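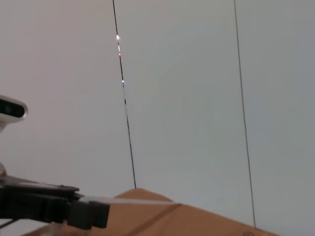 4.3 Open-day demonstration

The Wodham open day in February drew 119 visitors in groups of three or four. Each group watched one box-handling run and could then ask the operator questions. Sessions were kept under 40 minutes. 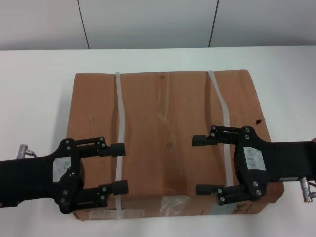
Figure 3. Two-arm station at the Wodham open day.

Most questions concerned grip and damage to packaging. Visitors asked why the grippers came at the box from opposite sides, and whether the rubber fingertips would slip on cardboard. Straps across the top, as in Figure 3, raised a further question about snagging, which we take up in Section 5.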